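Print this page
E-mail this page

Planning and Buying Lab Equipment — handout 4
R. Baumgart, Drulham

Notes only, not the full talk. Bring the blank budget sheet from last time.

Where we got to: most of you costed the arms and stopped. The arms are the easy line. Supplier gives you a price, you write it down. What sinks a budget is everything bolted to, plugged into or sitting underneath the arm.

Go through your bench in this order.

Bench and frame. Top surface, front beam, rails, fixings. Do you want side and back walls? Cheap to add at the start, a nuisance later. Measure the door before ordering a worktop. Hustau ordered first and measured second.

Arms and grippers. Two arms means two of everything — cables, power, spares, mounts. Fingers are consumables. Put them under running costs, not capital, or finance will ask why you are buying parts for somthing you bought in spring.

Cabling. Always under-budgeted. The cable has to follow the arm at full stretch with slack to spare, so the length you want is not the length from socket to base. Allow for loops. Get ties and clips on the same order, postage on small orders is daft.

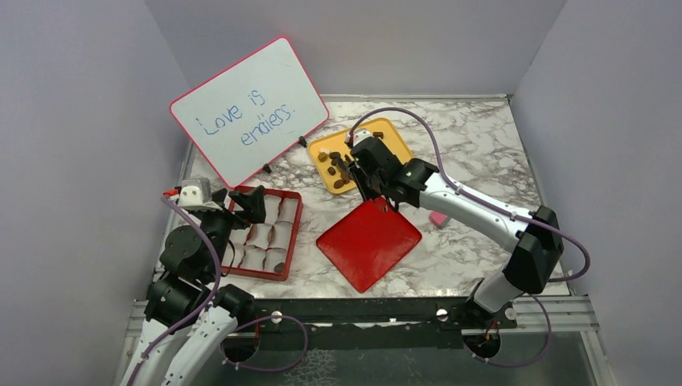
Fig. 1. Two-arm bench with tray, box and whiteboard set out. Purple cable runs along both arms.

Task items. Students leave this line blank every year. Trays, boxes, boards, small loose pieces, a whiteboard if the task needs one. Look at Fig. 1 and price only what is lying on the tabletop. Then add replacements. Small pieces go missing, lids crack, pens dry out. Rutherford allowed 300 for the year and had spent nearly 437 by September.

Two quotes for comparison, Grukar and one other of your choice. Check both for:
- delivery and whether it means to the room or to the kerb
- set-up, and who pays if it takes a second visit
- warranty, start date (delivery or first use?)
- spare cables, price and lead time
- training, how many people

Lead times. Work backwards from first day of use. Longest item sets the date, and it's often a bracket. Leave 3 weeks clear for set-up. No, you can't borrow from that when delivery slips.

Exercise. Using Fig. 1, draw up a one-page budget under four headings: bench, arms, cabling, task items. Mark each line capital or running. Where you don't know a price write "to be quoted" and say who you would ask. Dont guess.

Hand in by Aug 31, 2026, on paper, name on both sides.

Questions to Roswitha Baumgart after the session or by e-mail.

E-mail this page | Print this page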